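Fullholm tool library to move into former Troleck works

Dec 21, 2019

Fullholm's tool library will leave its rooms above the market hall in the new year and reopen on the ground floor of the former Troleck works in Crenshaw Road.

The library lends drills, sanders, ladders, hedge trimmers and other household tools to members, who pay a yearly fee of £30. It has been in the market hall for six years. The rooms there are reached by two flights of stairs, and the goods lift has been out of use since a fault was found in November.

Members were told of the move by letter this week. The lease on the new unit was signed with Galtari, the firm that manages the building, and runs for five years with a break after the third. The rent is slightly higher than at the market hall but includes water and the use of the loading bay at the rear.

The market hall desk will close for lending after the last session before Christmas. Anything on loan at that point can be kept until the new premises open, with no late charge. Tools can still be handed back during market hours at the ground floor office, where they will be signed in and stored until the move.

Opening hours will change. The library now opens on two mornings a week, and members who work in the daytime have often asked for something later. At Crenshaw Road there will be one morning session and two evening sessions, the later of them ending at 8pm. Bookings will be taken by telephone as before, and a list of what is on the shelves will be pinned up by the door.

The yearly fee stays the same. A deposit of £60 will be asked for on a small number of larger items, among them the floor sander, the wallpaper steamer and the tile cutter. It will be paid back in full when the item comes home clean and in working order. Petrol tools will no longer be lent, as the new lease does not allow fuel to be kept in the unit.

The works has a hard-wearing grey floor, and yellow lines are used to mark out floor areas.
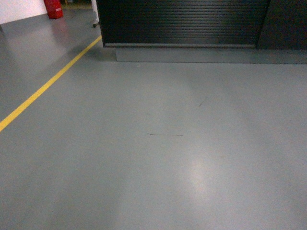
One member, who asked not to be named, welcomed the evening sessions but said the bus to Crenshaw Road stops running too early to be of use for the later one, and that carrying a pressure washer back to the town centre on foot was out of the question. She would like to see a drop-off point kept at the market hall.

The library said a drop-off point had been discussed and would be looked at again in the spring. There are 60 parking spaces at the works, free for the first 30 minutes, and a cycle rack by the side gate.

Repair evenings, at which people bring in broken lamps, toasters and garden tools to be mended, will carry on at the new address. The first will be held once the benches have been fitted. Anyone wishing to join the library, or to give tools in good condition, can pick up a form at the market hall office or at Fullholm library.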